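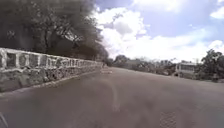 Lista de revisión del camino del muro, con mis comentarios

Revisión a pie, tramo de Illora. Fecha: 2019-08-15
Revisa y escribe: Mireille Matar
Copia para: Shadi Awad (mantenimiento), Tamer Nseir (obras)

Antes de empezar, una cosa: ya sé que la plantilla tiene casillas de sí y no, pero con esas casillas nunca me entero de nada cuando las releo meses después, así que he puesto la respuesta y al lado lo que me ha parecido. Quien quiera solo la respuesta, que lea la primera palabra y siga bajando.

1. Firme

1.1 Estado general del asfalto. ACEPTABLE. En el tramo de la balaustrada está bastante liso, con un gris muy parejo y alguna zona algo más oscura. Para caminar, una delicia. Se anda mejor que por la calle de mi casa, y no exagero.

1.2 Manchas y restos en la calzada. REVISAR. Esto ya es en la parte del muro alto de piedra. Hay parches blanquecinos repartidos, sobre todo hacia el lado izquierdo y el centro, y no sé decir si son pintura vieja o barro seco con arenilla. Shadi apuesta por el barro, yo por la pintura. Que pase alguien con un cepillo duro y nos saque de dudas (hay un café en juego).

1.3 Marcas viales. NO CONFORME. Por el centro va una franja clara, desgastada, que puede que un día fuera una línea. Hoy no le sirve a nadie para saber por dónde va su carril, y menos en curva. En la revisión de mayo ya pedí el repintado y lo vuelvo a pedir, con el mismo cariño pero con menos paciencia.

1.4 Gravilla suelta. VIGILAR. En el lado derecho se nota polvo y piedrecilla. Para un coche, nada; para una bici que baje alegre, ya es otra historia. Yo pasaría la barredora antes de las primeras lluvias.

2. Muro y balaustrada

2.1 Base de piedra. ACEPTABLE. Piedra irregular cogida con mortero claro, de las de toda la vida. He ido tocando las juntas con la punta del paraguas, que es mi método y no pienso cambiarlo, y no se me ha venido nada a la mano.

2.2 Pintura sobre la piedra. MEJORABLE. La piedra tiene churretones blancos en varios sitios, pintura o cal. Es una cuestión estética, lo sé, pero queda feo y en la próxima mano de blanco se podría proteger la base con un plástico, que cuesta cuatro perras.

2.3 Balaustrada. ACEPTABLE CON COMENTARIO. Pasamanos arriba y pilarcillos rechonchos debajo, todo en blanco. A mí me encanta, qué quieren que les diga, le da al camino un aire de paseo antiguo. El comentario va por los huecos: pido que se midan y se anote la medida en la ficha, porque en la de mayo esa línea venía vacía y Zaid Nseir me la devolvió con razón.

2.4 Canaleta al pie del muro. ACEPTABLE. La franja sigue el muro hasta el fondo. Falta la prueba con agua: propongo echar 20 litros desde la parte alta y ver por dónde salen. Tamer dice que pone él la garrafa.

2.5 Muro alto. REVISAR. La piedra está manchada en la parte baja, donde se junta con el asfalto. Puede ser humedad o puede ser simple suciedad, yo ahí no me mojo. Que lo mire Tamer, que para eso entiende, y que mire también la coronación.

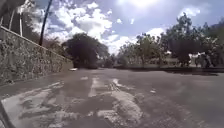 Tramo del muro alto, puntos 1.2 y 2.5.

3. Vegetación

3.1 Ramas sobre el muro. PODAR. Los árboles de detrás de la balaustrada están espesísimos y las copas ya asoman por encima. Dan una sombra estupenda en agosto, así que por favor, poda con cabeza, sin dejarlos como palos. La última vez que se podó aquí se nos fue la mano y Mireille Kanaan (la otra Mireille, no me confundan los correos) estuvo semanas recibiendo quejas.

3.2 Matorral al fondo de la vía. VIGILAR. De momento son matas bajas. Si crecen, se comen la visibilidad, y ahí conviene llegar pronto.

4. Limpieza

4.1 Residuos. RETIRAR. Al pie del muro alto, hacia donde termina, hay una cosa blanca alargada en el borde de la calzada: una bolsa, un papel, algo así. Anotado para la recogida.

4.2 Papeleras. PENDIENTE. Sigo esperando el presupuesto de Grunar. Pedí 15 unidades y me contestaron preguntando el color. Blanco, por favor, a juego con la balaustrada.

5. Pendientes y quién se encarga

- Repintado del eje: Shadi. Partida 536, ya autorizada hasta 1.000 euros.
- Manchas del firme y pie del muro alto: Tamer.
- Medida de huecos: yo, con metro de verdad y no con el paraguas.
- Poda: Sarkar, previa llamada a Mireille Kanaan.
- Bolsa o papel: quien pase primero.

Resultado global: apto para el uso, con observaciones. Si alguien no está de acuerdo con alguna respuesta, que me llame y lo andamos juntos, que el paseo es bonito.

Documentos relacionados
Revisión del camino del muro, mayo
Ficha de poda y desbroce, Sarkar
Presupuesto de papeleras, Grunar (pendiente)
Lista de revisión de escaleras y barandillas, Skostden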